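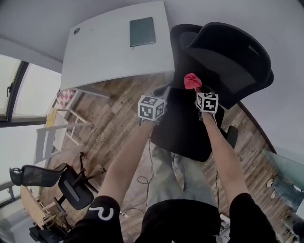 Piltengate Organics-to-Fuel Project
Progress report to the Bernia Clean Transport Fund
January 16, 2023

This report covers the second half of the grant period. It follows the headings in the grant agreement and should be read with the budget sheet sent separately.

1. Digester and gas cleaning

The main digester tank at the Piltengate site has been in use since the end of the summer. Feedstock is food waste from the town collection and manure from farms on the Gundley side of the river. Gas output was uneven in the first weeks. The operators traced this to the feed schedule, which put most of the food waste in on one morning. Loads are now spread across the week and the output has been steadier.

The gas cleaning unit was delivered late. It has been installed and has passed its pressure test, but the supplier still has to set the carbon dioxide removal stage. Until that is done, the gas goes to the site boiler and none of it is sold as vehicle fuel.

2. Feedstock supply

We have signed supply agreements with 13 farms. The agreements run for two years and set a limit on straw content, as long straw blocked the intake screw twice during the trial runs. Two farms asked for a later start and will begin deliveries in May.

Contamination in the town food waste is still too high. The sorting crew took out 234 bags of plastic and metal during the reporting period, and this work was not in the original staffing plan. We have asked the collection contractor to put new labels on the bins and to leave badly sorted ones unemptied. The contractor has agreed to the labels and is considering the second point.

3. Fueling station

The station will be built at the Alvarado bus depot. Ground work is complete and the concrete pad for the compressor is in place. The electrical connection is waiting on the utility, which has moved its date back once already. The dispenser is in storage at the depot.

The bus operator has converted the first vehicles to run on compressed gas. They are running on gas from the regular network for now so that drivers and mechanics can get used to them. The workshop reports no major faults. One bus had a faulty fill valve, replaced under warranty.

4. Digestate

The solid and liquid material left after digestion is going back to the supplying farms. The storage tank holds 1,000 cubic meters, enough for the winter months when spreading is not allowed. Lab results for nutrient content were sent to the farms with the first loads. Some growers would like a drier product, and we are getting a price for a second press.

5. Spending

Spending on civil works is within budget. Staff costs are over, for the reason given in section 2. We would like to move money from the outreach line to cover the difference and ask for the fund's written approval before we do so. Outreach has cost less than planned, as the public meetings were held in the town library at no charge.

6. Work for the next period

Finish setting up the gas cleaning unit and send samples for fuel quality testing.
Complete the electrical connection and install the dispenser at Alvarado.
Start deliveries from the remaining farms.
Agree on a fuel price with the bus operator.

The fuel quality results will be sent to the fund as soon as we receive them.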